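에어프라이어로 튀긴 맛이 난다는 말, 반만 믿기로 했다

4월부터 저녁에 밥하기가 싫어졌다. 원래도 좋아하는 편은 아니었는데 요즘은 쌀 씻는 것부터 귀찮다. 그래서 에어프라이어를 다시 꺼냈다. 사 놓고 고구마 몇 번 굽고 싱크대 아래로 들어갔던 물건이다. Zulline이라는 데서 나온 중간 크기 모델이고, 상자에는 기름 없이도 튀긴 것과 똑같은 맛이라고 적혀 있었다. 나는 '똑같은'이라는 말이 붙은 물건치고 똑같은 걸 별로 못 봤다.

이번에 해 본 건 감자다. 그것도 냉동 말고 생감자. 냉동 감자튀김은 공장에서 이미 한 번 튀겨 나오는 경우가 많으니까 그걸 데워 놓고 기름 없이 만들었다고 하면 좀 민망하지 않나. 그런데 검색해 보면 그런 후기가 꽤 많다. 겉은 바삭하고 속은 촉촉하다는 문장도 다들 어디서 한꺼번에 받아 온 것처럼 똑같다.

내가 따라 한 건 Grilach라는 요리 사이트에 올라온 레시피다. 댓글이 351개 달려 있길래 믿을 만한가 싶었는데 읽어 보니 절반은 해 보기 전에 쓴 댓글이었다. "맛있겠어요", "주말에 해 볼게요", "저장합니다". 해 봤다는 사람을 찾으려면 한참 내려가야 하고, 막상 찾으면 감자 대신 단호박을 썼고 파프리카 가루는 없어서 뺐다고 한다. 그건 다른 음식이다.

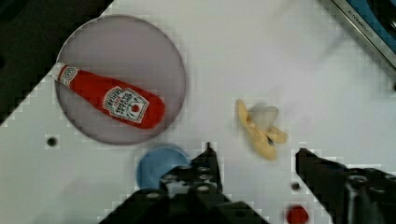

아무튼 레시피는 감자를 채 썰어 찬물에 30분 담그라는 말로 시작한다. 전분을 빼야 바삭해진다는 건데, 나는 이런 걸 들으면 안 하고 싶어진다. 그래서 반은 담그고 반은 그냥 헹구기만 했다. 결과부터 말하면 차이가 있긴 있었다. 담근 쪽이 색이 고르게 났고 덜 들러붙었다. 바삭한 정도는 잘 모르겠다. 눈 감고 먹어 보라고 하면 맞힐 자신이 없다. 30분을 기다릴 만한 차이냐고 하면 나는 아니라고 본다. 배고픈 평일 저녁의 30분은 꽤 길다.

물기 닦는 건 생각보다 중요했다. 레시피에는 키친타월로 가볍게 닦으라고만 되어 있는데 가볍게 닦으면 안 된다. 처음에 대충 닦고 넣었더니 튀김도 찜도 아닌 것이 나왔다. 케첩을 듬뿍 찍으니 먹을 만은 했다. 사실 케첩을 듬뿍 찍으면 웬만한 건 다 먹을 만하다. 그래서 나는 소스 듬뿍 찍은 사진을 올려놓고 맛있다고 하는 후기는 일단 빼고 읽는다. 감자가 맛있는 건지 소스가 맛있는 건지 알 수가 없다.

기름은 안 넣어도 된다고 해서 첫 판은 정말 안 넣었다. 표면이 종이 같았다. 색은 허옇고 씹으면 퍼석하고, 소금도 붙을 데가 없어서 다 바닥으로 떨어졌다. 두 번째 판에는 한 숟갈 넣고 버무렸는데 이때부터 사람이 먹는 음식이 됐다. 그러니까 기름 없이가 아니라 기름 조금으로, 라고 써야 맞다. 한 숟갈 가지고 따지는 게 쪼잔해 보일 수 있는데, 그 한 숟갈이 있고 없고가 이 요리의 거의 전부라서 나는 좀 따지고 싶다.

온도랑 시간도 적힌 대로는 안 된다. 레시피는 200도에 15분이라는데 우리 집 것은 15분이면 가운데가 덜 익었다. 21분은 돌려야 했고 중간에 3번 꺼내서 흔들었다. 기계마다 다르다고 하면 할 말은 없다. 다만 그럴 거면 제목에 '15분 완성'을 크게 써 놓지는 말았어야 한다. 감자 깎고 썰고 담그고 닦는 시간은 어디로 갔는지 모르겠다.

양도 문제다. 바구니에 한 층으로 깔아야 한다는데 그렇게 깔면 한 사람이 서서 집어 먹다 끝날 양이다. 욕심내서 두 층으로 쌓았더니 아래쪽은 눅눅하고 위쪽만 탔다. 식구가 여럿인 집은 판을 나눠서 돌려야 하고, 마지막 판이 나올 즈음이면 첫 판은 식어 있다. 식은 감자튀김은 어떻게 만들었든 맛이 없다.

소스는 두 가지를 놓고 먹었다. 하나는 그냥 케첩이고 하나는 마트에서 집어 온 Boonyarit 스리라차 마요. 병에는 매운맛이라고 적혀 있었는데 내 입에는 달았다. 요즘 매운 소스는 왜 다 단맛이 먼저 오는지 모르겠다. 마요네즈에 고춧가루랑 식초 조금 섞은 게 더 나을 것 같아서 다음 날 그렇게 해 봤고, 정말 더 나았다. 돈도 덜 든다.
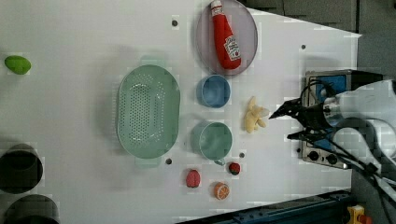 그래서 또 해 먹을 거냐면

해 먹기는 할 것 같다. 불 앞에 안 서 있어도 되는 건 확실히 편하고, 남은 기름 처리할 일이 없는 것도 좋다. 이 두 가지는 광고에서 더 크게 떠들어도 된다고 생각한다. 맛이 똑같다는 얘기만 빼면 나도 불만이 별로 없다. 튀긴 감자가 먹고 싶은 날에는 밖에서 사 먹을 거고, 구운 감자를 길쭉하게 썰어 먹고 싶은 날에는 이걸 쓸 거다.

설거지는 예상대로 귀찮았다. 코팅이 상할까 봐 부드러운 스펀지로 살살 문질러야 하는데 눌어붙은 전분은 살살 문질러서는 안 떨어진다. 뜨거운 물 부어 놓고 드라마 한 편 보고 오면 그나마 낫다. 종이 포일을 깔면 된다는 사람도 많던데, 깔아 봤더니 바닥 쪽이 영 바삭해지질 않았다.

참고로 내가 쓴 대로 적어 두면 이렇다.

감자 중간 크기 3개, 껍질은 벗겨도 되고 안 벗겨도 된다.
9밀리 두께로 썬다. 얇으면 끝이 타고 두꺼우면 속이 늦게 익는다.
찬물에 헹구고 키친타월로 세게 누르면서 닦는다.
식용유 한 숟갈, 파프리카 가루 조금, 후추.
200도에서 21분, 중간에 흔들기.
소금은 꺼낸 다음에 뿌린다.

다음에는 고구마로 해 볼까 하는데 Lastholm이라는 블로그에서 전분 가루를 묻히면 고구마도 바삭해진다고 하길래 의심하는 중이다. 거기도 사진에 소스가 듬뿍이다. 해 보고 안 되면 안 된다고 쓰겠다.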